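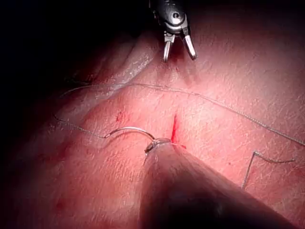 An instrument with its jaws open, just above pale pink tissue.

Pre-surgery visits move to Tinditside in June

Patients who are scheduled for an operation at Buenaventura Hospital will have their pre-surgery visit at the Tinditside clinic starting in June. The visits are now held on the second floor of the main building, next to the blood lab.

The Tinditside clinic has 13 exam rooms, compared with eight in the current space. It also has its own parking lot and an entrance at street level. Patients who use a wheelchair or walker will no longer need the elevator to get to the front desk.

Purificación Arroyo, the nurse manager for pre-surgery care, said the average wait between a surgeon's referral and the visit was 20 days last winter. She expects it to drop once the new rooms are open. "We had the nurses, but we didn't have the rooms to put people in," Arroyo said.

The visit itself will stay the same. A nurse goes over the patient's medical history and list of medicines, takes blood pressure and weight, and draws blood if the surgeon has ordered it. Patients having general anesthesia also talk with someone from the anesthesia team, either in person or by phone. Most visits take nearly 29 minutes, not counting the blood draw.

Please bring the following to the appointment: a photo ID, your insurance card, and all of your medicines in their original bottles, including vitamins and anything bought without a prescription. If you have had a heart test at another hospital, bring the report or ask that office to fax it ahead of time. Don't stop taking any medicine before the visit unless your doctor has told you to.

Instructions on eating and drinking before surgery will be printed and handed out at the end of the visit. A Spanish version is ready now. Jerome Javier of patient services is working on a large-print version and would like to hear from patients who would use one.

The operations themselves will still take place in the main building, and so will follow-up visits. Family members should keep using the Londura Street entrance on the day of surgery. The waiting room there opens at 5:30 a.m.

Anyone with a June appointment will get a letter with the new address and a map. If you have an appointment before then, come to the second floor as usual.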